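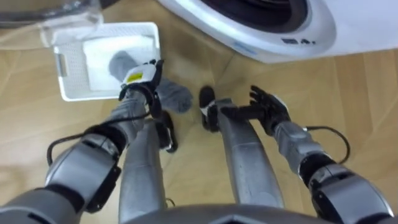
Teleop: left hand opens late when dropping a sock in the basket

We record laundry episodes by remote control. The left hand holds the sock over the basket rim, I release the trigger, and the fingers open after a delay. By then I have often started pulling back, so the sock ends up on the rim. 24 of 147 episodes are spoiled this way. The right hand, same settings, is fine.

Zlatko Petkov

Compare the command and joint timestamps for both hands. If the left command itself goes out late, look for a smoothing filter on that trigger only. Ours was set to 4 samples on one side — easy to miss. Until it's fixed, hold the arm still until you see the fingers open, and drop the bad episodes from training.

Michalski

Socks stick to everything. Try a towel.

Cletus

Same problem in June, swapped the controllers left to right and the delay moved with them. New battery.

Bretard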